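Mirby Boards > Learning from Demonstration > Results and Replication

Thread: Ordering effects in two-handed garment folding

ynyr_p
19 Feb 2023
Posting this before the write-up is finished because I'd like people to pick at the method. The question is simple. If you collect folding demonstrations by hand and train one policy on all of them, does it matter whether the crumpled starts and the neat starts are mixed, or trained in two stages?

We collected 681 demonstrations of blue garments on cloth-covered tables. After throwing out drops and tracking losses we kept 400. Same policy architecture both times, same number of steps. Mixed training finished the fold more often than staged training, and the gap was widest on crumpled starts. I expected the reverse.

Collection was all hand-held, several people working at neighboring tables.
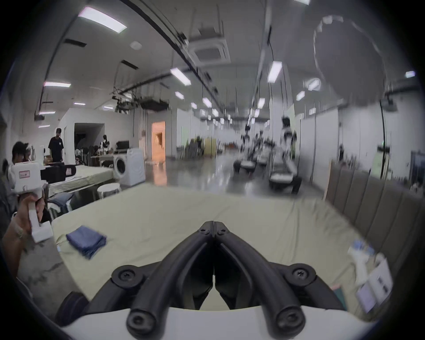

Table with the pale beige cover, folded denim to the left of the gripper tips.

The filter was by hand. Bình Ông and I each watched every clip and a demo stayed in only if we both passed it.

riet.stevens
How is "crumpled" defined? If the operator drops the shirt from above the table you get one distribution. If they shake it out first you get another, and half the work is already done.

ynyr_p
Dropped from shoulder height, no shaking. Operators were told to leave it how it landed.
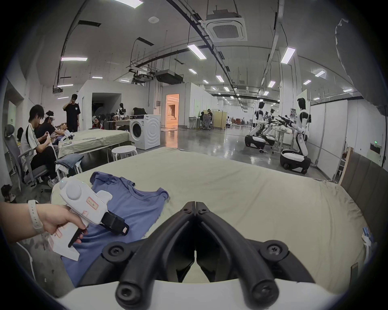
The neat starts were laid flat and squared by eye. I know that's loose. We did measure rotation afterward from the first moment of each clip and it was spread fairly evenly, so I'm not too worried about a favored direction.

dat_khong
I'd be more worried about the hand-filter than the starts. Two authors watching every clip and keeping 400 of 681 is a big cut. You could have thrown out exactly the messy recoveries that staged training needs. Did you run it unfiltered?

ynyr_p
No. Fair point. It's on the list now.

riet.stevens
I don't agree with Đạt that it's the main problem. We did the same thing at Sivden with towels, and keeping the failures made both versions worse by the same amount. What changed the ranking for us was where the hands grabbed. Left and right at opposite ends, or both near one corner?

ynyr_p
Opposite ends when the garment is bunched up lengthwise. Operators picked their own grasps otherwise. 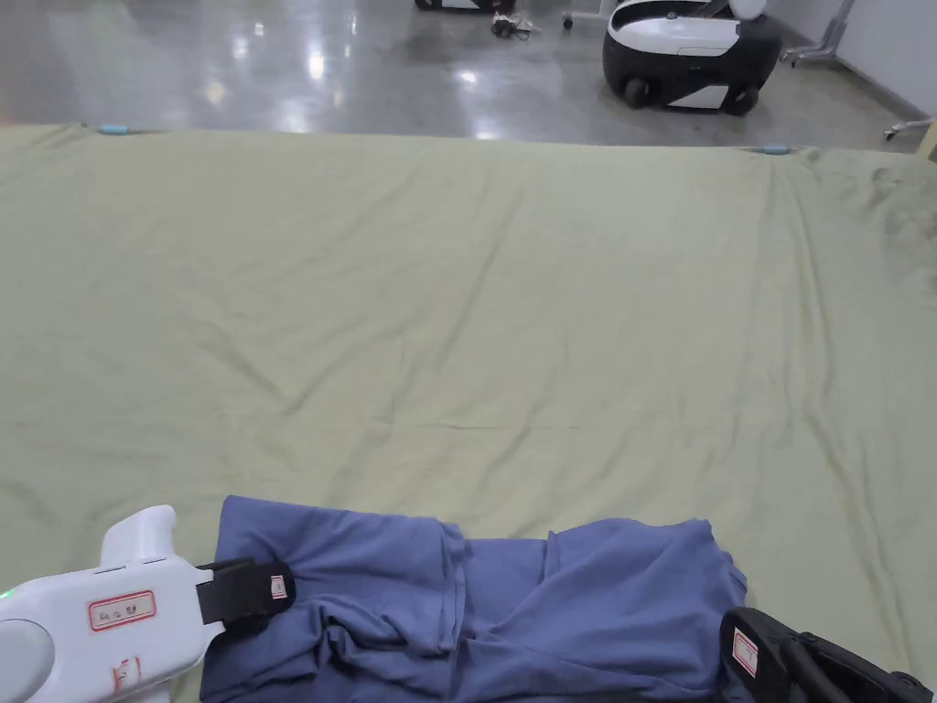 White gripper clamping a fold at the left, black one near the other end. Green sheet, held along the far side with clips.

dat_khong
Towels are not shirts. A towel has four corners and you can start from any of them. I wouldn't carry that result over.

riet.stevens
Neither would I, all the way. I'm saying test the grasps before you blame the filter.

m_yokoyama
Two questions. Were the sheet colors balanced between crumpled and neat? And was there a cap on how long a demo could run?

ynyr_p
Cap was 300 time steps at the rate we trained on. Sheet color was not balanced, more of the crumpled starts were on beige. Staged training would see that as a shift between stage one and stage two, so yes, that could be part of the gap. I'll rerun on the beige subset only, 318 demos.

m_yokoyama
Then I would hold the claim until that is done. A color shift between stages is enough to explain a small difference.

ynyr_p
It isn't that small, but agreed. I'll change the title of the draft.

One more thing that may matter for anyone replicating. Lift height was left to the operator, and it varied more than I'd like. Some people barely clear the sheet and drag the fabric into place. Others bring it right up, so the cloth stands in a tall fold above the fingers with a loose flap hanging over the right one, and from the wrist view that flap covers part of what the policy needs to see. Both styles are in the training set. I haven't labeled them, and I suspect I should.

dat_khong
Label them. That's an afternoon.

ynyr_p
With 400 clips it's more than an afternoon. 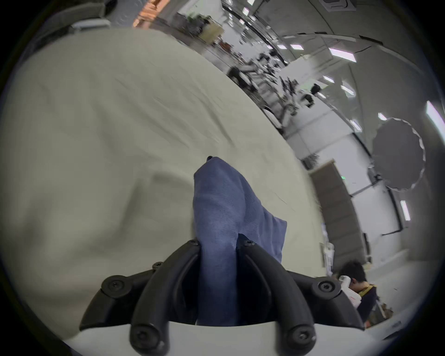 riet.stevens
Lift height is also a speed question. The draggers are usually faster, and fast demos are shorter, so they count for less if you sample by time step. With the high lifts, where the cloth is pinched at its lower end and the rest stands up over the fingers, you get a lot of steps in which the wrist camera sees mostly blue. Try sampling by episode once and see if the ranking holds.

ynyr_p
We sampled by time step. Will do both.

m_yokoyama
Please post the per-start numbers too, even if they are ugly. The Ornivport people only gave an average in October and nobody could compare anything to it.

ynyr_p
Will do. Order of work is beige subset, then unfiltered, then episode sampling. Grasp labels after that if Bình has time.

dat_khong
I'd still put unfiltered first.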